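Lumanlan Wrist Service Kit for suturing cells
Order code 3429

Every two-armed suturing cell reaches an age at which its jaws develop opinions. The needle goes where you asked, more or less, and the thread goes somewhere else. Our kit puts the wrist back under your management: jaw inserts, pivot pins, cable set, a driver small enough to lose, and a spare driver.

Fit it after 900 stitches, or sooner if the operator has started apologising to the pad. Allow 60 minutes per arm. Efren Tagle, who wrote the manual, does it in 11, and we would rather you didn't try.

Once both arms are back on, run the test card: interrupted stitches in black thread on a practice pad, wrist cameras and fixed camera recording.
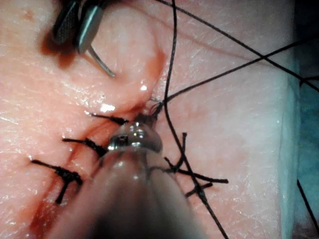
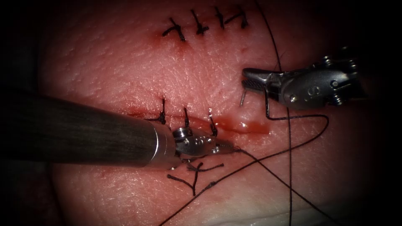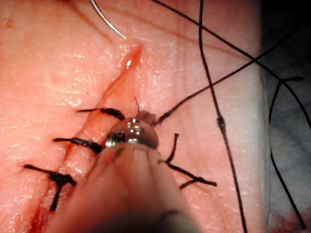
Curved needle, black thread, practice pad.

Clean the jaws before they go back in the case. Fake blood dries like jam and gets into the pivots, where it will do more harm than the stitching ever did. Warm water and a soft brush – no solvents, and please, no compressed air. Hülya Değirmenci on our service desk has heard all the stories and still has to order the parts.

Fits Pandadach arms and the older Prillix wrist. For Dama controllers, reload the jaw offsets before first use. Pads and thread are sold separately.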